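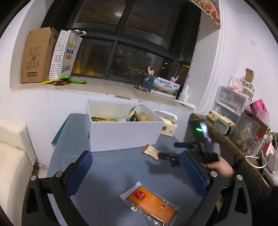
*Fig. 1 – The snack box on the table, lid flap folded back, with more stock waiting on the window sill.*

## 3. Filling the snack box

If you've done section 2, you have a clear table and a sill full of things people have brought in. Now for my favourite part! I've been filling the Soncombe snack box for a good while, and Zerrin Polat asked me to write down how I do it so that she can take over in April. So, Zerrin, this is for you (and for anyone else who gets the job after you).

**You will need**

- the white cardboard box with the folding lid
- the snacks, all still in their wrappers
- a box of tissues
- a marker pen and some sticky labels
- the bathroom scales, if you're posting the box

### 3.1 Sorting

1. Fold the lid flap right back before you start. If it's left half up it drops on your hand every time you reach in, and I've lost a few biscuits that way.
2. Bring the snacks over from the sill a few at a time. I used to tip the whole bag out and then spend ages picking packets up off the floor.
3. Put the soft things to one side. By soft I mean cakes – the orange one in the clear wrapper, for instance – and anything with a filling.
4. Look for a date on each packet. Anything with less than 11 days left goes on the kitchen shelf for eating this week.
5. Give each wrapper a gentle squeeze. If air comes out, don't pack it.

> **Note:** Can't find a date? Try along the seam, or under any sticker the shop has put on. If there really isn't one, I write the day it arrived on a label and treat it as good for three weeks.

### 3.2 Packing

1. Crinkly bags go in first, standing up along the sides. They make a nice springy wall for everything else.
2. Lay the small flat packets in the middle, up to seven in a layer. More than that and the lid starts to bulge.
3. Put the cakes on last, label side up, with nothing on top of them.
4. Fill any gaps with tissues, lightly scrunched. Don't ram them in!
5. Close the flap and give the box a little tilt each way. If you hear things sliding about, open it again and add another tissue.

> **Caution:** Keep sprays and cleaning bottles well away from the snacks while you pack. Wipe the table before you begin and let it dry.

> **Caution:** Anything with nuts gets its own bag and its own label. Driss Ait Brahim can't have them, and he's usually first to the box.

### 3.3 If you're posting it

Tape both ways across the lid and weigh it. My last one to Hisden came to 877 grams, and I try to stay under a kilo. Leave the cakes out if it's going to be a hot week, and send the plain biscuits in their place – they travel much better.

Spare packets go back in a bag on the sill, ready for the next refill (section 4).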